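Why does your T-shirt get wrinkles?

Hi, it's Ásdís Thygesen again! Last time we talked about why socks get static, and a reader named Arnar wrote to ask me something I'd never thought much about. Why does a shirt come out of the drawer all crumpled when it went into the wash looking fine? Good question, Arnar. Let's dig in.

First you need to know what cotton is. It starts out as fluff on a plant, and each bit of fluff is a fiber, thinner than a hair. Twist lots of fibers together and you get yarn. Loop the yarn over and over and you get the soft, stretchy cloth that T-shirts are made of. Get a magnifying glass and look at your sleeve – you should see tiny rows of V shapes. Those are the loops! 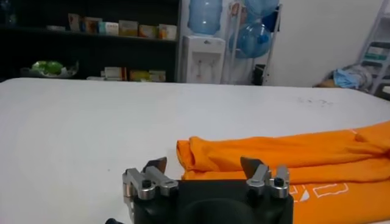

Now we have to go even smaller. Every cotton fiber is made of long, skinny chains called cellulose (say it SELL-you-lohss). Trees have cellulose too, and so does the paper in your notebook. The chains lie next to each other and hold on with weak little bonds, a bit like kids in a line holding hands. One pair of hands is easy to pull apart, but a whole line of them is pretty strong.

When water gets in, it squeezes between the chains and the hands let go. The chains can slide around. Then the shirt dries, the water leaves, and the chains grab hold again wherever they happen to be. If your shirt was scrunched up in a ball at that moment, guess what shape it keeps? Yep. Scrunched.

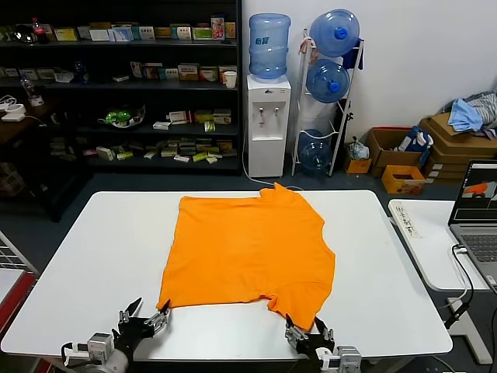

Heat helps the chains move too, and that's how an iron works. The hot metal and the steam loosen everything up, and the weight presses the cloth flat while it cools down. (Irons are a grown-up job, please. They get hotter than boiling water, and I have a mark on my thumb from when I was 7.)

Polyester is different. It's a kind of plastic, and it hardly soaks up any water, so its chains mostly stay put in the wash. My soccer shirt has been squashed in the bottom of my bag since March and it looks okay. It does not smell okay. 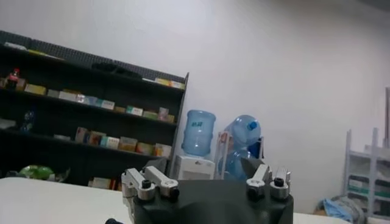

Want to try it yourself? Find an old cotton hankie and cut it in half (ask first!). Wet both halves and squeeze them out. Lay one flat on a plate and smooth it with your hand. Roll the other into a tight ball and put a rubber band on it. Leave them until they're totally dry – the ball can take 5 days at my house – and then open it up and compare. Draw what you see, and try sprinkling a little water on the crumpled one and pulling it smooth.

Next time: why do jeans fade at the knees first?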